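Kitchen Bench FAQ: Boards, Toasters, Canisters and Everything in Between
Last updated 2020-07-14

Welcome to the Pludora bench page! We get a lot of mail about kitchen benches, and we love it. 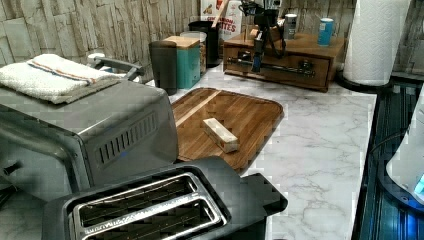 Mine is never clear by dinnertime, one reader wrote to us, so please start with where the toaster is meant to live and go on from there.

Right, toaster first!

Where should the toaster go?
Close to a power point and close to the bread, with nothing hanging over the slots. Plenty of us have a toaster oven as well, and the two can be good neighbours if you leave a decent gap between them (your manual will tell you how much the oven needs). Pull both forward once a week and sweep the crumbs out. You will be amazed. We always are.

Can I keep a tea towel on top of the toaster oven?
It's a handy spot when the oven is off and cold, and a folded stripy towel does cheer up all that steel. Move it before you switch on, every time. If you know you'll forget, put up a hook.

Should the chopping board stay out?
We vote yes! A board that lives on the bench gets used, and a good wooden one is lovely to look at, especially when it's made of strips in different shades. Wash it by hand, dry it standing on its edge, and oil it when it starts to look thirsty. Food-grade mineral oil is fine. Olive oil goes rancid, so keep that for the salad.

My board slides around on a stone bench. Help?
Damp cloth underneath, wrung out well. Works on marble, works on laminate, costs nothing.

Do canisters have to match?
Please, no. A teal one beside a dark grey one beside a tall glass jar is our idea of a good time. What matters is that the lids fit snugly and you can get your scoop in. Put the tall ones at the back near the wall and the ones you open every morning in front.

What about the cereal box?
Leave it in its box if your household gets through it quickly. If it hangs about and goes soft, decant it, and cut out the panel with the best-before date to tape on the bottom of the jar.

Is a little drawer unit on the bench worth the space?
We think so. A low one against the wall swallows tea bags, pegs, rubber bands and batteries, and you get the top as an extra shelf for cans. Line the drawers with non-slip mat so things don't shoot to the back when you pull the handle.

Paper towel: on the wall or on a stand?
A stand with a heavy base is our favourite, as you can carry it to the spill. Look for one you can tear from with one hand.

How do I clean a textured stone-look splashback?
Soft brush, warm water, a drop of dish soap, then wipe along the grooves. Grease loves a ledge, so do the part behind the cooking gear more often than the rest.

Can I send in my own bench question?
Yes, do! We've had 1,412 so far and we read every one. The Kuruc and Deltorent pages cover pantries and laundries, so have a look there too if your question has wandered off the bench. Our next big update, all on drawers, goes up in October.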